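Consumo em espera nas salas de estudo da residência Crenshaw

Relatório de projeto – Unidade curricular de Gestão de Energia
Autores: Dilwyn Lewis e Lucrezia Mancuso
2024-10-29

1. Introdução

O consumo em espera é a eletricidade gasta por um aparelho que está ligado à tomada mas não está a ser utilizado. Em cada equipamento o valor é baixo, e por isso raramente entra nas contas de quem gere um edifício. Numa residência de estudantes, com monitores, impressoras, carregadores e candeeiros ligados dia e noite, a soma pode ter algum peso na fatura.

O objetivo deste trabalho foi medir esse consumo nas salas de estudo da residência Crenshaw e perceber se uma alteração simples nos hábitos dos residentes chegava para o reduzir. Não estudámos os quartos, porque seria preciso pedir autorização a cada residente.

2. Método

Usámos 4 medidores de tomada Morkeo, emprestados pelo laboratório de eletrotecnia. Cada medidor ficou instalado durante sete dias na mesma extensão e registou a potência em intervalos regulares. Considerámos como consumo em espera os valores registados entre a meia-noite e as seis da manhã, período em que as salas estão fechadas.

As salas têm mobiliário variado, comprado em alturas diferentes, e as tomadas ficam quase todas junto ao chão. A ligação à parede faz-se por extensões múltiplas, algumas sem interruptor. Foi necessário seguir cada cabo até ao aparelho correspondente antes de instalar os medidores, tarefa que ocupou uma tarde inteira.

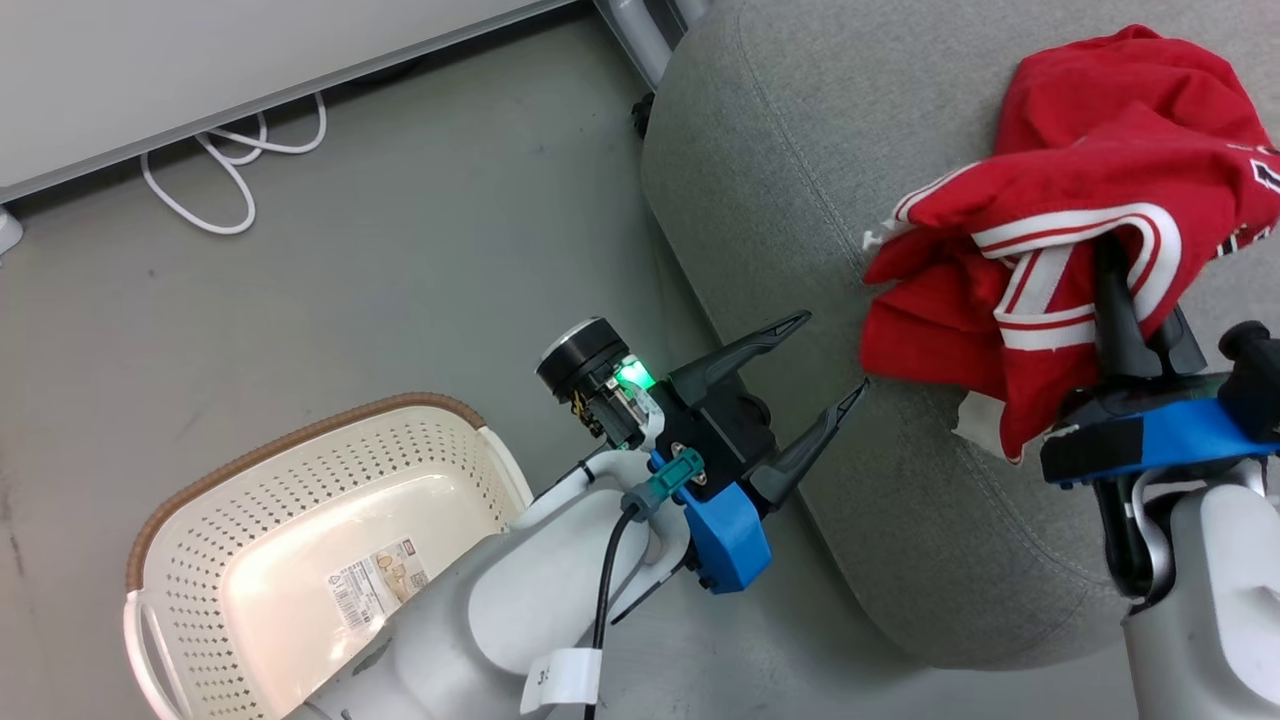
Os equipamentos foram depois agrupados em três categorias: informática (monitores, impressoras e colunas), iluminação e carregadores. Os carregadores de telemóvel deixados nas tomadas sem aparelho ligado foram incluídos na terceira categoria. O frigorífico da sala do rés do chão ficou de fora, visto que funciona em permanência.

3. Resultados

A potência média em espera, somando todas as extensões medidas, foi de 315 W. A categoria de informática foi responsável pela maior parte deste valor. A impressora do primeiro piso, um modelo Fondlow já antigo, nunca entrou em modo de poupança durante a medição – o menu indicava que a função estava ativa, mas a potência não baixou.

Na segunda fase colocámos avisos junto às tomadas e substituímos as extensões sem interruptor. Repetimos as medições nas mesmas condições e obtivemos uma redução de 20%. Os carregadores quase não contribuíram para esta diferença.

4. Discussão

A redução ficou abaixo do que esperávamos. Em conversa com os residentes, vários disseram que não desligavam a extensão por receio de interromper uma impressão ou uma atualização de outra pessoa. Um trabalho anterior, feito por colegas na residência Clullulham, refere a mesma dificuldade nas salas partilhadas.

Há duas limitações a assinalar. O período de medição foi curto e não apanhou a época de exames. Além disso, os medidores são pouco precisos para potências muito baixas, o que afeta sobretudo os valores dos carregadores.

5. Trabalho futuro

Em dezembro pretendemos repetir as medições com temporizadores nas extensões da informática, programados para cortar a corrente depois do fecho das salas. A impressora do primeiro piso será medida em separado.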